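# About Curkside

Curkside is a storage and sorting service for schools, small offices and community workshops. The company was founded by members of the Siqueira parts library and now keeps goods for 36 member organizations. Our main building is in Clirnenus, with a smaller receiving room at Histus.

## What We Do

Members send us the contents of cupboards, supply rooms and workbenches. Each delivery is unpacked, sorted and placed in open bins. Small metal pieces, fittings and mixed items are kept apart from paper goods and textiles. A written list is returned to the member within 11 working days.

Items that a member no longer needs may be offered to other members – at no charge – through the exchange list issued each September.

## Our Bins

The company maintains 200 bins for sorting and storage. Large gray bins with open tops and sloping walls are used for mixed goods. Marks and scuffs from regular use are accepted, and a bin remains in service for as long as its walls and floor are sound. Items of unusual shape are set down with clear space on the bin floor until they have been entered on the list.

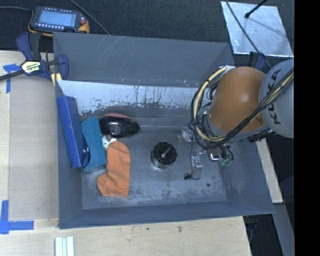 ## Membership

Membership is open to any school, office or workshop in the district. The minimum term is 6 months. Applications are accepted throughout the year at the Clirnenus building.

Page last revised Jun 24, 2018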